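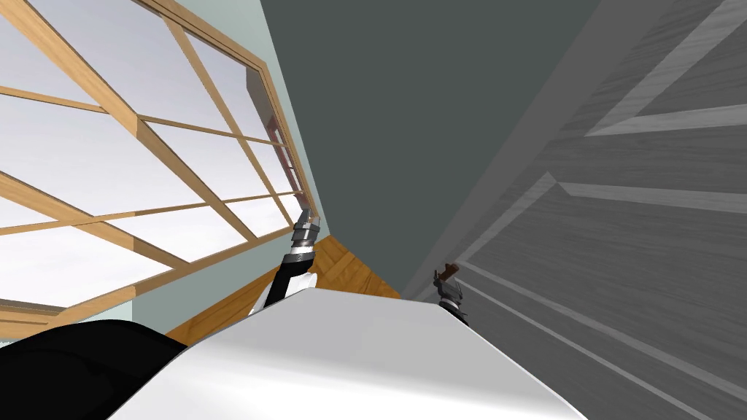
Herkmont Practice Gallery: Working Rules for Simulated Rooms

The Herkmont practice rules cover two-arm work in rendered interiors. They were written for the people who set up rooms, run sessions and review recordings, and they apply to every room in the Justberg set. The current version has 18 rules. The ones that come up most in review are given with the gallery.

Left gripper up toward the window, right gripper by the paneled door with a small dark brown object between its fingers. Rule 4 applies to both arms: an arm with nothing to do is still part of the session and gets reviewed with the other one.

Rule 6 – Tilted views. A steep camera angle is allowed. Reviewers should judge left and right from the robot's own body, and should not rotate the picture before marking it.

Rule 7 – Held objects. Name an object only if it can be recognized. If it can't, write down its color and general shape and leave the name field blank.

Rule 9 – Hidden parts. When the torso covers part of an arm, mark that part as hidden. Do not fill in a joint position by guessing from the gripper.

Rule 11 – Windows and doors. Glass, frames and door panels count as contact surfaces even when the task has nothing to do with them. Log any touch, however light.

Rule 14 – Review. Each recording goes to 2 reviewers, who work separately and compare notes afterward. Where they disagree, both notes stay in the record.

Rule 15 – Labels. Anything rendered must be marked as simulated before it leaves the project. Results from simulated rooms are reported in their own table and never mixed with results from hardware.

The February revision changed the wording of rules 7 and 9. Recordings reviewed under the old wording – 130 in all – keep their original notes.

Related items
Justberg rooms: floor and wall finishes
Barbu checklist for session reviewers
Edholm gripper notes, part 2
Gallery: the first 1000 recordings
How to request a rule change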